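About Clovaveo

Home
About
Work programme
Test sheets
Contact

Clovaveo tests whether machines can carry out ordinary household and shop-floor chores. We do not build robots and we do not sell them. Our work is to take a chore that a person does without much thought, write it down as a procedure, run it on an arm with a gripper, and publish what the arm can and cannot be relied upon to do.

The company was set up in Bedembridge by Lorna Gunn, who had spent the earlier part of her career writing acceptance tests for packing lines. She remains technical director. The workshop is on the ground floor of the old Munteanu building, with the office above it.

What we test

Our list holds 106 chores at present. Each has a sheet that states the objects used, the starting layout, the finishing layout and the tolerance allowed. The chores fall into 4 groups: moving and placing, pouring and portioning, wiping and cleaning, and folding. Most of the household sheets have a shop-floor counterpart. Portioning dry pet food, for instance, shares most of its steps with dispensing small fasteners into a kit tray, and the two sheets are kept side by side so that results from one can be checked against the other.

Portioning is the group we are asked about most often. It looks simple on paper. The arm has to pick up a filled cup, carry it level, bring it to the receiving tray, tip it at a controlled rate and put it down again. The cups are rigid and easy to hold. The contents are a different matter, as dry pellets do not flow like a liquid: they hold still up to a certain angle and then move together. A pour that is well controlled for the first half of the tilt can finish all at once.
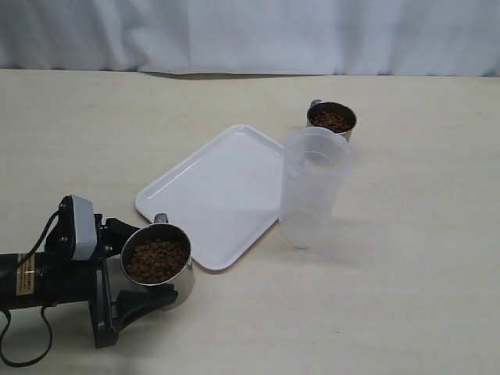 Dry portioning: filled steel cup in the gripper at the corner of the receiving tray.

A polished cup adds a further difficulty. Reflective metal gives poor depth readings on many sensors, and translucent plastic can be worse. We keep both kinds of surface in the test layouts on purpose. A kitchen has plenty of each, and a machine that needs matt, opaque, brightly coloured objects before it can find them is not ready for one.

How a sheet is run

Every sheet is run 40 times on an unchanged setup. The operator may reset the objects between runs but may not adjust the program. The layout is then altered within stated limits, and the series is repeated. We record four outcomes:

Complete: finishing layout reached, within tolerance.
Complete with residue: the main task is done, but material has been left where it should not be.
Stopped: the machine halted by itself and left the objects safe.
Failed: anything else, including any drop.

We regard a stop as a respectable result. A machine that recognises it has lost its grip and waits for a person is of more use in a shop than one that carries on. Some clients find this surprising when they first read our reports, and we are happy to go through the reasoning with them.

Residue is counted separately for a practical reason. Under a simple pass or fail rule, one pellet outside the target area and a whole cup on the floor would go into the same column. In a home, the first is a minor nuisance. On a kitting line, a single stray part may hold up the order. The reader of the sheet decides which standard applies.
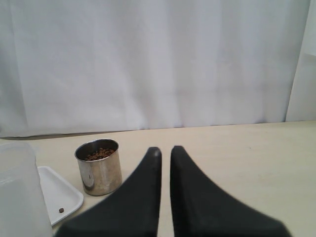 Gripper-level view: open fingers, a cup of kibble and a single pellet on the tray.

Views taken close to the gripper are kept alongside those taken from further back. They show the approach to an object at the height where most grasping errors begin, although the fingers themselves hide a good part of the table. A cup partly covered by a finger is a routine condition in our work, and a program has to cope with it.

Can machines do chores yet?

Visitors ask this, so we give our present position.

Moving rigid objects between known places: yes, on a clear table and at a slow pace. Portioning dry goods: partly. The picking and carrying steps are sound, and the tipping step depends heavily on how full the cup is. Wiping a flat surface: yes, if someone else decides when it is clean. Folding: not to a standard we would put our name to.

None of these answers covers a full household routine, where one chore runs into the next and the table is seldom clear. We have run linked sheets since November and the results are weaker than those for the single chores taken one at a time. Small errors carry forward. A cup put down slightly out of place at the end of one sheet is the starting problem of the next.

Speed is reported but not scored. A person is faster at every chore on the list. We expect that to remain so for some time — it matters less in a home than on a line, where the pace is set by the station before.

Tosberg rig

Tosberg is our name for the standard table layout used across all sheets: pale top, white curtain behind, even light. The plain setting makes series easier to compare. It also flatters the machine, and our reports say so on the first page. A second layout with patterned surfaces and mixed lighting is in preparation.

The record now stands at 3000 logged runs. Summary tables are free to download. Full logs are available to universities and small manufacturers on written request.

Working with us

We accept chores for testing from manufacturers, care providers and workshops. Please send a plain description of the task, the objects involved and what counts as finished. Clients may attend their own test series. They may not edit the report, though factual corrections are noted in an annex.

Workshop visits are by appointment. Closed footwear is required on the ground floor.

Page last revised 2/27/21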